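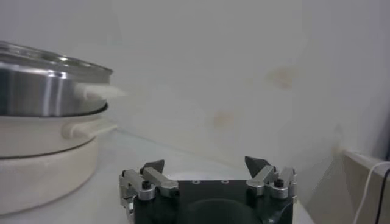
Napaporn Thammasiri wrote back within the hour to say that a steel pot should never be lifted off its base by one handle, however light it feels, and could the notes please say so near the top. So they do, and thank you, Napaporn.

Skusum Kitchen Notes: read me first

Welcome, and do put the kettle on, as this runs a little longer than I meant it to. Skusum is a collection of 976 short written notes on ordinary kitchen jobs: setting a pot on its cooker base, bringing dough together in a bowl, wiping down a table, putting things back where the next person will look for them. We began it in Bostdale one August and carried on in Nevton, where the tables are kinder to one's back.

What you will find in it

Each note covers one job and runs to up to 200 words. There are 91 notes on dough alone, which says a good deal about who was writing them (me, mostly, though Chutima Wannasri put my spelling right and added nearly everything on rice).
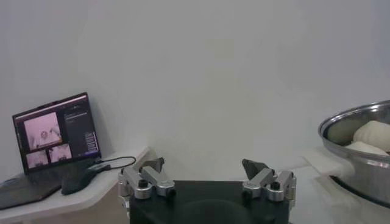

The dough notes are the ones I would start with. They talk about the bowl as much as the flour, and they say plainly when the writer was guessing. Where two people did a job differently we kept both versions, so please don't be alarmed if you find yourself told to flour the table and then told to leave it bare.

Known gaps

Very little on ovens, and hardly anything on washing up. The Vrettos notes are still in the old layout, with the tools listed after the steps, and I hope to turn those round in version 2.

Corrections are always welcome. Please give the note's title and say which line you mean.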